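Staplers and small desk things: your questions answered

We get a lot of the same questions at the counter and by post, and we are always happy to have them, but it seemed a kindness to put the answers in one place so that you can read them with a cup of tea and the offending stapler in front of you. Most were written by Kausar Khokhar, with additions from Aiguo Lei, who looks after the repairs bench at Pladano. Last looked over on 3 Nov 2018.

How do I know which staples my stapler takes?

Look underneath first. Many makers mould or stamp the staple size into the base, though it is often in very small letters and you may want to tilt it towards a window. The two sizes we are asked for most are 26/6, for an ordinary desk stapler, and No. 10, for the little ones that live in pencil cases. The first number is to do with the wire and the second is the length of the leg in millimetres. If there is nothing marked at all, bring it in (or bring a few of the old staples in an envelope, which is often easier) and we'll match them for you.

Can I use a slightly different size if that's all I have in the drawer?

We do understand the temptation, especially on a Sunday evening with a school project due! A staple that is a touch too wide won't sit down over the rail, and one that is a touch too narrow will sit there quite happily and then go through sideways. Longer legs will sometimes work in a full-sized stapler if you are joining a thick wad, but check the leaflet if you still have it. Please don't squash them in with a thumb.

Mine has jammed. What should I do first?

Put the paper down and open the stapler right out. Nine times in ten it is one bent staple caught at the front end, where they come out, and you can ease it free with a wooden cocktail stick or the tip of a pair of tweezers. Point the front away from your face while you do it. Then take the whole strip out, throw away the first two or three staples if they look at all crooked, and put the rest back. Try it on a scrap of folded paper before you go anywhere near the real thing.

Aiguo would like me to add that knives are not for this, and he has the thumb to prove it.

It's not jammed, but nothing comes out. Is it broken?

Probably just empty, which happens to all of us. If there are staples in it, have a look at the pusher, the little block that is meant to sit up against the end of the row. It needs to slide freely along the channel. Dust, fluff and old glue from envelopes can all make it stick, and then the spring can't do its job and the staples never reach the front. A dry, soft paintbrush is the nicest thing to clean it with. I would leave oil alone unless there is real rust, and even then the smallest drop on a cotton bud, wiped off again afterwards, or you will have a neat yellow mark on every letter you send.

How many sheets can I expect to get through at once?

It depends on the stapler and a good deal on the paper. A mini one is happiest with a receipt pinned to a form, or a few pages of notes. An ordinary desk one will manage a decent report. If you are binding something really thick, then a heavy-duty stapler with the right long staples is the thing, and the Koutsoukos we keep behind the counter will go through 60 sheets of plain copier paper. Anybody is welcome to come in and use it. Card counts for more than paper, so take the front and back covers into account.

Is a mini stapler worth having if I already own a proper one?

I think so, but I am fond of them. They weigh next to nothing and they fit in a coat pocket. Ours are £1.60 less in September, when the schools go back, and we usually run out of the blue ones first. They do have a smaller channel, so you will be refilling more often, and the springs are fiddlier if they come adrift. Keep the spare staples in their box with an elastic band round it, as loose strips in the bottom of a bag turn into crumbs very quickly.

What should I keep with the stapler, and what should go somewhere else?

Small things go best with small things that are used for the same job. In our house the staplers share a shallow drawer with the binder clips, so that whatever is holding the papers together is always in one spot. Memory sticks are better in a lidded tin of their own, away from anything with a spring in it. Scissors, hole punches and the big stapler can go at the back, being heavy and not easily lost. The Brulluvau drawer inserts are rather good for this and can be trimmed with kitchen scissors, but an old cutlery tray will do you just as well.

If you're having a proper sort-out, tip everything on to one clear patch of table and open each stapler as you come to it. You'll find out straight away which are empty, and you can put the same-sized staples together as you go.

What ought the inside of a stapler to look like?

On the top-opening sort, you lift the cap right back and the long channel is there in front of you. The staples should lie in one tight row towards the front with all the legs pointing down, the pusher snug behind them, and the spring running back from the pusher without any kinks. If there is a gap between the pusher and the row, slide it gently with a fingertip and see whether it comes back by itself.
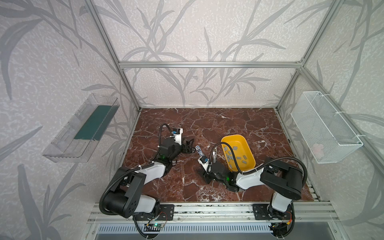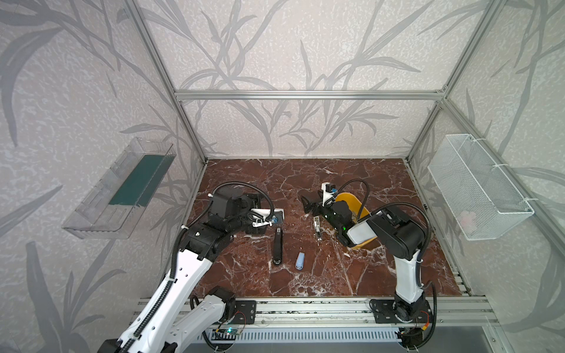

Cap open on a beige stapler: staples in their row, then the white pusher and the coiled spring.
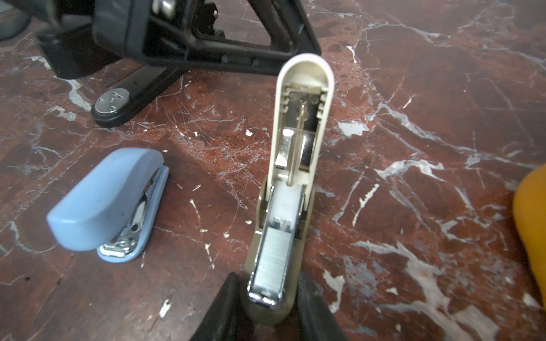
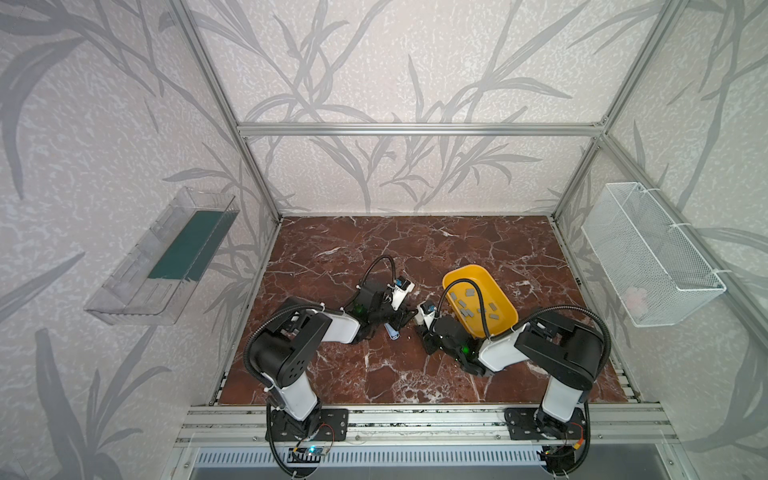

Do you repair them, or should I just buy another?

We'll always have a look. Cleaning and clearing a jam is free if you don't mind waiting, and a new spring for a desk stapler is £1.99 fitted. If the rail is bent or the plastic has cracked across the hinge, we will tell you so and you can have it back to think about. Older metal ones are nearly always worth saving. The bench is at 51 Flekville Road, up the three steps, and repairs are normally ready in 7 days.

Can I post one to you?

Yes, please do, but take the staples out first and wrap it in something soft with an elastic band to keep it shut. Pop a note in with your name, your address and what it is (or isn't) doing.

You may also like
Which hole punch for which folder?
Binder clips: sizes and what they hold
Sorting the desk drawer in an afternoon
Getting a staple out without tearing the page
Flekville shop: how to find us
Brulluvau drawer inserts, back in stock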